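Okay, shoe people, slipper people, people with a heap of sandals by the door: I've got a thread for you. I spent the last stretch of July sorting every indoor shoe we own and I have never been so happy about a plastic tub. 1/

Background: we're a shared workshop on the second floor at Grelmont, and everybody swaps street shoes for something soft when they come in. Lovely habit! Terrible pile. You'd go looking for your left slide and come back with two rights. 2/

We tried a rack first. It was the Antal one with the slanted bars, and slippers slid straight off the back of it. Then a basket, which looked great until grit started falling through the weave. 3/

So now it's a tote. Big, red, hard plastic, open top. I lift it onto the table when I'm sorting so my back doesn't hate me, and it goes back on the floor by the door when I'm done. 4/
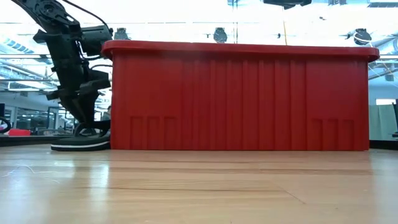
What sold me was the cleaning. Sand, lint, mystery fluff, it all stays in the bottom and you tip it out and wipe. The whole wash takes 3 minutes if you don't stop to chat (I always stop to chat). 5/

Sorting rule number one: pairs go in as pairs. Lay one slipper over the other, toes the same way, and set them against a wall of the tub. They hold each other in place and you can grab both with one hand. 6/

I was skeptical about this with the soft ones because I thought they'd get squashed. So far so good! The fabric kind weighs next to nothing, so I put those on top of whatever else is in there, or give them a side to themselves. 7/ 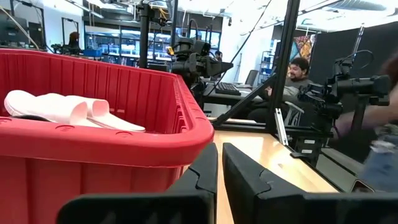 White slippers, one over the other, up against the far wall of the red bin.

Rule number two is for rubber slides, which are the easiest shoes on earth and also the sneakiest. They nest inside each other, they flip over, they wander off under benches. Rinse them, let them dry all the way, then put them in strap side up so you can see what you've got. 8/

Somebody asked how many we're dealing with. I finally did a proper count: 93 single shoes. Yes, an odd number. Yes, I'm still looking. 9/

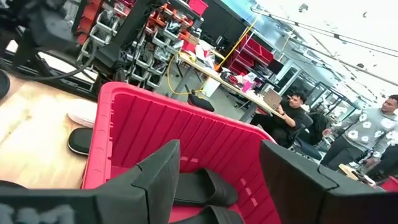 Black slides are the ones that get mixed up most in our building, I think since half of us bought the same kind. My fix is a dot of paint pen on the inside of the strap, one color per person. The strap is the right spot for it too, because on a wide one that curves up like that you can reach in and tip it toward you without unpacking the whole bin. Put the dot on the sole and you're flipping shoes over all day. 10/

Paint pen tip: the Pusari ones have stayed put on rubber for me. The cheap set I had before peeled off in little flakes by the next week. Let the dot sit overnight before anyone wears them. 11/

For fabric slippers skip the pen and sew in a loop of colored thread at the heel. Two stitches, a knot, done. I did a bunch of these while listening to a podcast about lighthouses and it was a perfect evening. 12/

People keep asking about smell, fair enough! I leave the tub open and don't use a lid. A little sachet of baking soda in the corner helps, and I swap it when I remember. 13/

Next up is the winter stuff, the thick felt ones that Plindent sends over when we host their sewing group. They're twice the size and I suspect I need a second tub. Would love to see what you all use, especially if you have kids' sizes in the mix. Drop your setups below! 14/14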